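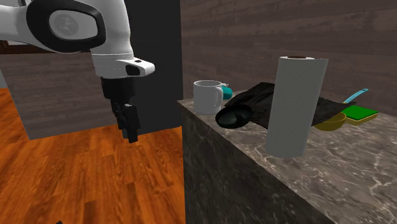
4. Sealing the countertop

Skesska stone sealer is for marble, limestone and other natural stone counters. Do not use it on laminate, tile glaze or painted surfaces. For sealing grout lines, see section 6.

Before you start

Take everything off the counter and wash it with the Moletti neutral cleaner or plain dish soap. Do not use vinegar or any bathroom cleaner. Let the stone dry overnight. New counters should stand for 26 days after installation before the first coat.

Test the sealer on a hidden spot, such as the strip behind the faucet. Some dark stones turn a shade darker and stay that way.

Applying the sealer

1. Open a window and put on gloves.
2. Shake the bottle and pour a small pool onto the stone.
3. Spread it with the foam pad in overlapping passes. Work on one section at a time.
4. Leave it for 10 minutes. The surface should still look wet. Add a little more where it has soaked in.
5. Wipe off all the extra with a dry cotton cloth – turn the cloth often.
6. Wait 2 hours, then repeat steps 2 to 5 for the second coat.

CAUTION: Sealer that dries on the surface leaves a haze. If this happens, wet the hazy area with fresh sealer, rub, and wipe dry at once.

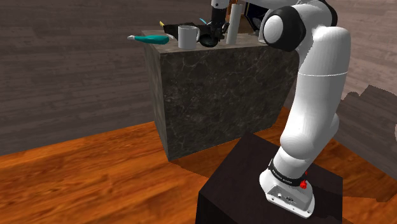 Note: One bottle covers 152 square feet with two coats on polished stone. Honed stone takes more.

After sealing

Keep water off the counter until the next day. Spills can be blotted up, but do not scrub.

To check the seal, put a few drops of water on the stone and wait. If a dark mark forms under the drops, apply another coat. Check again each November, or sooner near the sink.

Close the cap tightly and store the bottle away from frost. Let used cloths dry flat outdoors before you throw them away.

Section revised 8/19/18, V. Pappas, Hekthorpe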